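Packing and Household Storage, Unit 4
Handout for the evening group
Course leader: Grażyna Malinowski

Setting up a packing place

Last time we spoke about what to keep and what to give away. Today we speak about the place where you pack. Many people begin on the floor or on the bed, and after one hour their back hurts. Please read these notes before the practical part.

1. The table
Choose a table you can walk to from at least two sides. Clear the top completely before the first box comes. Cups, keys and telephones must go to another place, otherwise they are packed by mistake. If the table is too low, do the work sitting down.

2. The box
Open the box fully and fold the lid back, so that both hands can go in. Put it near one end of the table and keep the rest of the top for sorting. Check the bottom before you fill it. A box for books should be small. Remigiusz Olszewski, who taught this unit in February, used the rule of 12 kilograms for one box, and I keep this rule.

3. The first item
The first item shows you how much room you really have. Place it in a corner and build from there along the walls of the box. Leave soft things for the end, they fill the holes. Glass is wrapped piece by piece and stands upright.

4. The chair
A chair with a high back is good for the long sorting of papers. Push it close to the table when you stand, so that you do not walk into it.

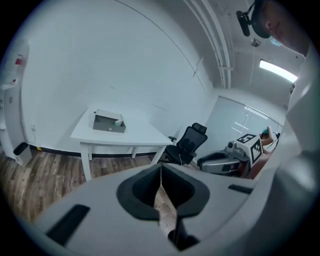 Page 16

The white table has the open grey box towards the back and left, with one small green and white item inside. Most of the top is free for sorting. The black mesh chair is tucked in near the right end.

5. Labels
Write on the side of the box and also on the lid. Write the room first, then the contents. "Kitchen, small plates" is a good label. "Various" is a bad label.

Homework
Pack one box at home according to points 1 to 5 and write down the order in which you put the things in. Bring the list to the next meeting. Questions about the homework go to Eleri Owen.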